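Sorting and Pairing Socks: Frequently Asked Questions

Last updated 16/12/2019

These questions reach the Husidden laundry desk most often. The answers apply to household socks of all sizes. Hosiery, compression stockings and wool felt slippers have their own page.

Should socks be paired before or after washing?

After. Clipping pairs together before the wash keeps them matched, but the clipped area does not rinse as well as the rest and the cuff can keep a crease. If you do use clips, the Zuteck plastic ring type is acceptable up to 30 degrees. Metal clips should not go in the drum.

Should I wash them inside out?

Terry-lined socks, yes. The loops hold skin and detergent residue, and turning them outwards lets the water reach them. Thin flat-knit socks can be washed either way. Turn everything right side out before drying if you intend to pair straight from the line.

How do I sort a mixed load?

Sort by length first, then by colour, then by knit. Length is the quickest to judge and removes most false matches. Work on a flat, pale surface under white light. Navy, charcoal and blue-grey are regularly confused under warm bulbs, and a pair matched in the evening may prove to be two different socks by daylight.

How can I tell two similar grey socks apart?

Check the toe seam, the height of the ribbing at the cuff and the feel of the fabric, in that order. Shade is the least reliable guide, as one sock of a pair may have been through more washes than the other.

Where should I hold a sock when comparing it?

By the fabric of the foot or leg, not by the cuff. Repeated pulling at the cuff stretches the elastic. A soft sock held low will bend over at the top, so lay it flat before judging its length.

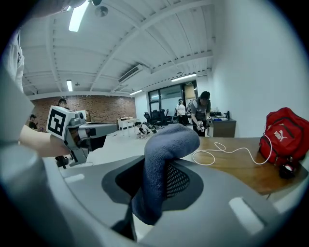
Blue-grey knitted sock held upright, with the top folded over.

Fold or ball?

Fold. Balling turns one cuff over the other and leaves it under tension for as long as the pair is stored. The standard fold is as follows. Lay one sock on the other, heels together. Bring the toe up to the heel. Bring the cuff down over the toe. Thick terry socks are better folded once only – a second fold tends to spring open.

How should folded pairs be stored?

On edge, in a single row, with the fold facing up. A drawer insert with cells 11 cm wide suits most adult pairs. The Kütt insert is supplied in this width and can be trimmed with household scissors. Do not stack more than 2 layers, or the lower one will be disturbed each time a pair is taken out.

What should I do with single socks?

Keep them together in one open box near the washing machine. Check the box after each load, before the clean pairs are put away. Singles left from one November to the next can be reused as dusters or sent for textile recycling.

Does the door seal really trap socks?

It can. Small socks slide into the fold of the rubber at the bottom of a front-loading machine. Run a hand round the seal after every load. A mesh bag prevents this, provided it is no more than half full. The larger Rivport bag is too big for baby socks alone, and the small size should be used instead.

Can socks be tumble dried?

Follow the care label. Where it permits drying, use low heat and take the socks out promptly. High heat shortens the life of elastic and roughens terry loops. On a line, peg by the toe.

My socks have gone stiff. Can this be corrected?

Usually. Run a second rinse without detergent and reduce the next dose. Fabric softener is not recommended for terry, as it coats the loops and reduces absorbency. Hard water may need a separate treatment – see leaflet 102, Limescale and Laundry.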